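Jun 25, 2020

# Visit report: Bergmann demo site, Doltton

Purpose of the visit was to see the hand-held gripper tools before we commit next year's equipment money. We went with three questions: what a set costs once everything is included, how often the wearing parts need replacing, and how long we would wait for delivery. The Vurholm project needs an answer on all three before October.

## Getting there

Bergmann's Doltton site is on the second floor of a former print works. Parking is in the back and the freight elevator was out, so allow extra time if you are bringing samples. We signed in, got visitor badges, and started with a short talk in the meeting room. The talk was mostly company history and could have been skipped. The rest of the morning was on the demo floor and was useful.

## The demo floor

There are four workstations, each with a table, a shelf of everyday objects and a charging point. The operators work by hand with the gripper tool and the recordings go to a computer at the end of the row. Shoes are one of the standard object groups, along with kitchen items and small packaging. We asked about shoes in particular, as they make up a large share of what Medumness would want handled in the first year. 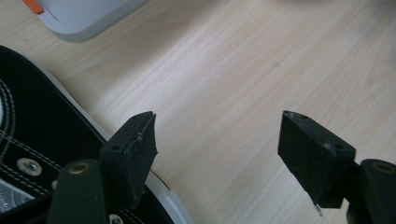 *Gripper fingers over the table, with a black canvas sneaker on the left.*

The finger blocks get scuffed, and Bergmann was open about this. They treat the blocks as consumables and the mounting arms as part of the tool. In the quote, a replacement pair of fingers is $22. A station in daily use goes through 2 pairs a month, by their own log. We had nothing in our draft budget for this. For one station it comes to $528 a year, more than the price of the gripper itself.

We each had a turn with the tool. It is lighter than the one we tried last year, and the grip was easy enough to learn. My wrist was sore after half an hour, so I would plan on shorter shifts than the full two hours Bergmann suggests.

## Prices

The list price is $500 per gripper. If we order four or more at once it drops to $396. That covers the gripper and one pair of fingers. It does not include:

- the camera and its mount
- spare screws and pins
- the carrying case
- shipping from the Bergmann warehouse
- training, which is billed by the half day

The camera is the biggest of these and we did not get a firm number for it. They promised a written quote by the end of next week. Software is licensed per site, so adding stations later would not raise that line.

We asked about leasing. They do it, but the shortest term is three years and the fingers are still charged separately. I don't see a reason to lease at these prices.

## Delivery and support

Delivery is six weeks from a signed order for grippers and longer for cameras. Repairs are done in Doltton only. A tool sent in for repair is usually gone for eight working days, and they do not send a loaner. If we run three stations, we should own four grippers. That also gets us the lower unit price, and four at $396 is $1,584 against $1,500 for three at list. The fourth one costs us $84.

## Floor space and tables

Their tables are ordinary office size. We can use the ones already in the Medumness back room, provided the lighting is changed. Shiny tabletops throw glare into the recordings, and Bergmann recommends a diffuser over each station. Facilities should price these now, as they are not in any of the quotes.

## What I recommend

Order four grippers in one purchase once the camera price is in. Put the replacement fingers in the operating budget, under supplies, for the full year and for three stations. Hold off on the carrying cases. Ask for one half day of training at our site, with a second to be decided after the first month.

Still open: camera price, warranty terms on the mounting arms, and whether the Vurholm account can be billed directly or has to go through Medumness.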